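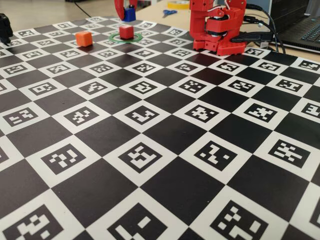 초등학교에 들어갈 때, 우리는 보통 학교를 직접 고르지 않습니다. 집으로 종이 한 장이 오고, 그 종이에 학교 이름이 적혀 있습니다. 그 이름을 정하는 데 쓰는 것이 통학구역입니다. 통학구역은 한 학교에 다닐 아이들이 사는 땅의 범위를 말합니다. 만약 마을이 사진의 판처럼 검은 칸과 흰 칸으로 반듯하게 나누어져 있다면 일이 아주 쉬울 것입니다. 한 칸에 학교를 하나씩 놓으면 됩니다. 하지만 마을에는 강도 있고 언덕도 있고 큰 도로도 있습니다. 그래서 진짜 통학구역의 모양은 삐뚤삐뚤합니다.

선은 누가 그을까요?

통학구역의 선은 교육을 맡은 관청에서 정합니다. 한국에서는 교육지원청이 그 일을 합니다. 교장 선생님이 혼자 정할 수 없고, 학부모가 혼자 정할 수도 없습니다. 나라마다 이름과 방법은 조금씩 다릅니다. 어떤 나라에서는 구역이 없고 가족이 원하는 학교에 신청을 합니다. 신청한 아이가 너무 많으면 그때 순서를 정합니다. 언니나 형이 이미 다니는 아이가 먼저 들어가는 학교도 있고, 제비를 뽑는 학교도 있습니다.

선을 긋기 전에 담당하는 사람은 여러 가지를 살펴봅니다. 아이들이 어디에 많이 사는지, 학교에 교실이 몇 개 있는지, 걸어가는 길에 위험한 곳이 있는지를 봅니다. 지도 위에서는 가까운 학교가 실제로는 먼 경우도 있습니다. 지도에는 다리가 없는 강도 그냥 얇은 파란 선으로 보이기 때문입니다.

두소네로 마을의 이야기

두소네로(Dusonero)라는 마을을 머릿속에 그려 봅시다. 이 마을에는 초등학교가 두 개 있습니다. 하나는 지손 초등학교이고, 다른 하나는 카마르고 초등학교입니다. 두 학교 사이에는 강이 흐르고, 강에는 다리가 하나 있습니다. 지손 초등학교는 강의 북쪽에 있고, 카마르고 초등학교는 남쪽에 있습니다. 옛날부터 북쪽 아이들은 지손에, 남쪽 아이들은 카마르고에 다녔습니다. 모두 그것이 당연하다고 생각했습니다.

그런데 북쪽에 있던 볼텍스 공장이 문을 닫고, 그 자리에 아파트 네 동이 생겼습니다. 새 아파트로 이사 온 가족에는 초등학생이 많았습니다. 지손 초등학교는 교실이 모자라서 음악실을 보통 교실로 바꾸었습니다. 점심시간에는 줄이 길어져서, 학년을 나누어 차례로 밥을 먹었습니다. 같은 때에 카마르고 초등학교에는 쓰지 않는 교실이 두 개 있었습니다.

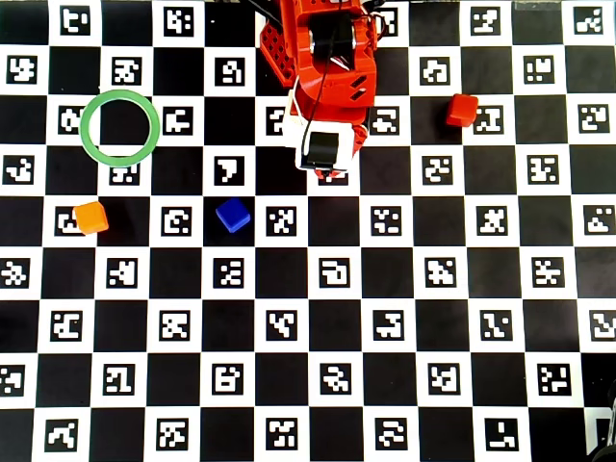 이럴 때 관청은 선을 옮기는 것을 생각합니다. 다리 가까이에 있는 골목을 지손의 구역에서 빼고, 카마르고의 구역에 넣는 것입니다. 종이 위에서는 선이 조금 움직일 뿐입니다. 그러나 그 골목에 사는 아이에게는 큰일입니다. 학교 가는 길이 바뀌고, 같은 유치원에 다닌 친구와 다른 학교에 갈 수도 있습니다.

그래서 선을 옮기기 전에는 미리 사람들에게 알려야 합니다. 이것을 어려운 말로 '행정예고'라고 합니다. 관청이 "우리는 이렇게 바꾸려고 합니다" 하고 먼저 알리고, 정해진 기간 동안 의견을 받는 일입니다. 의견은 글로 써서 보내면 됩니다. 설명회가 열리면 가서 말할 수도 있습니다. 어린이도 자기 생각을 쓸 수 있습니다. "다리 앞 건널목은 초록불이 너무 짧아요" 같은 말은 선을 정하는 사람에게 아주 쓸모가 있습니다. 어른은 차를 타고 지나가서 그 건널목을 잘 모를 때가 많습니다.

두소네로에서도 의견이 여러 가지로 나왔습니다. 다리의 인도가 좁아서 걱정된다는 사람이 있었고, 교실에 아이가 너무 많은 것이 더 걱정된다는 사람도 있었습니다. 관청은 이렇게 정했습니다. 이미 지손에 다니는 학생은 졸업할 때까지 그대로 다니고, 다음 봄에 입학하는 아이부터 새 선을 따릅니다. 그리고 선을 바꾸기 전에 다리의 인도를 넓히기로 했습니다.

모든 사람이 좋아한 것은 아닙니다. 동생은 카마르고에 가고 형은 지손에 다니는 집이 생겼습니다. 그런 집은 아침에 두 학교로 가야 합니다. 그래서 형제가 다니는 학교에 같이 다니고 싶으면 신청할 수 있게 하자는 의견이 다시 나왔고, 관청은 그것을 더 의논하고 있습니다.

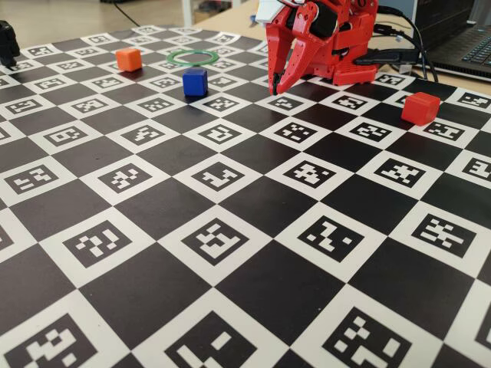
두 학교 중에서 고를 수 있는 곳

선의 옆에 사는 아이 중에는 학교를 고를 수 있는 아이도 있습니다. 이런 곳을 '공동통학구역'이라고 부릅니다. 한 동네를 두 학교가 같이 맡는다는 뜻입니다. 이곳에 사는 가족은 두 학교 가운데 하나를 골라서 신청합니다.

학생이 아주 적은 학교를 돕는 방법도 있습니다. 큰 학교의 구역에 사는 아이가 작은 학교로 갈 수 있게 문을 열어 주는 것입니다. 이때 작은 학교에 사는 곳의 아이가 큰 학교로 가는 것은 안 되고, 한쪽 방향으로만 갈 수 있게 정하기도 합니다. 길에 있는 일방통행 표지판을 떠올리면 이해하기 쉽습니다.

이사를 가면 어떻게 될까요?

이사를 가서 주소가 바뀌면 보통 새 주소의 통학구역에 있는 학교로 전학을 갑니다. 같은 구역 안에서 이사하면 학교는 그대로입니다. 이사한 집이 다른 구역에 있어도, 사정에 따라 다니던 학교에 계속 다닐 수 있는 경우가 있습니다. 이것은 지역마다 규칙이 다르니까 부모님이나 선생님과 함께 학교에 물어보아야 합니다.

우리 집의 구역을 찾아보는 방법

11월이 지나면 다음 해에 입학할 아이의 집에서는 학교 이야기를 많이 합니다. 동생이 내년에 입학한다면 같이 찾아보세요. 먼저 우리 집의 주소를 정확하게 적습니다. 도로 이름과 건물 번호가 다 필요합니다. 그다음에 교육지원청 홈페이지에서 '통학구역'을 찾습니다. 긴 표가 나오는데, 왼쪽에 학교 이름이 있고 오른쪽에 동네 이름이 적혀 있는 경우가 많습니다. 표의 글씨가 작으면 어른에게 크게 보여 달라고 하세요.

구역을 찾았으면 종이에 동네 지도를 그려 보아도 재미있습니다. 학교와 집을 그리고, 걸어가는 길을 색연필로 칠합니다. 건널목, 육교, 공사하는 곳도 표시합니다. 친구의 지도와 나란히 놓으면 선이 어디로 지나가는지 더 잘 보입니다. 모눈종이를 쓰면 거리를 비교하기가 편합니다.

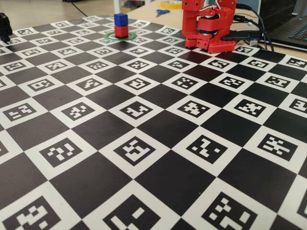 검은 칸과 흰 칸이 번갈아 놓인 판. 앞쪽의 칸은 크게, 뒤쪽의 칸은 작게 보입니다.

낱말 풀이

통학구역: 한 초등학교에 다닐 아이들이 사는 땅의 범위.
공동통학구역: 한 동네를 둘 이상의 학교가 같이 맡는 구역.
행정예고: 관청이 어떤 일을 바꾸기 전에 미리 알리고 의견을 듣는 것.
전학: 다니던 학교에서 다른 학교로 옮기는 것.

글: Nhi Đàm

분류: 어린이 사회 > 우리 동네와 학교

문의하기 | 무단 전재 및 재배포 금지 | 맨 위로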